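Novlow round pan, dark metal

Home > Kitchen > Hob and table > Pans

Stock status: available
Dispatch: from the Kisamport depot, 3 to 5 working days

Product summary
Round metal pan with sloping walls and a flat circular base. Dark grey-brown inner surface, silvery rim. Supplied singly, without lid. Suitable for frying, shallow braising and reheating. The pan may be taken from hob to table if placed on a mat or dish able to withstand heat.

Construction
The base is flat across its full cooking area and meets the wall at a distinct ring. The wall slopes outward to the rim, so that a spatula can reach the bottom corner without being held upright. The rim is thin. It should not be used for knocking food off utensils, as repeated blows will mark it.

Surface
The inner surface is smooth and reflects overhead light strongly. Under a ceiling lamp the base can look white or pale grey in places. Such patches are glare and move when the pan is turned. A patch that stays in the same place is residue and should be treated as described under Care.

Use
Match the hob ring to the flat part of the base. Heat on a low or medium setting with a little oil. Do not heat the pan empty for longer than 2 minutes. Allow it to cool before adding cold water.

On a covered table, set the pan on a mat and smooth the cloth first. Folds beneath the mat can cause it to tilt.

Care
Wash by hand in warm water with ordinary washing-up liquid. Dry at once. For residue, soak for 5 minutes and rub with a soft sponge. Steel wool and scouring powder will scratch the surface and are not covered by the guarantee.

Goes with
The pan is sold separately from the Ignacio round pot, cream-yellow outside, with a pale smooth interior and a short glossy pink handle. The pot has a thin rounded rim and narrows slightly towards the bottom. The two can stand side by side on the table. 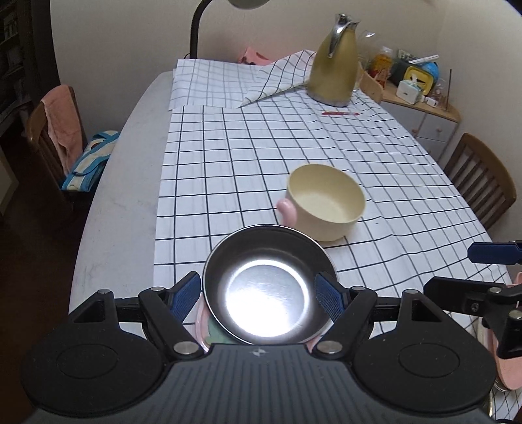

Guarantee and returns
Guarantee period: 5 years against faults in material. Discolouration from overheating is excluded. Unused pans may be returned in their original box.

Trade enquiries: Hrefna Hallgrímsson, Drasex Kitchen Supply
Spare parts and guarantee claims: Kumaresan Kandasamy, same address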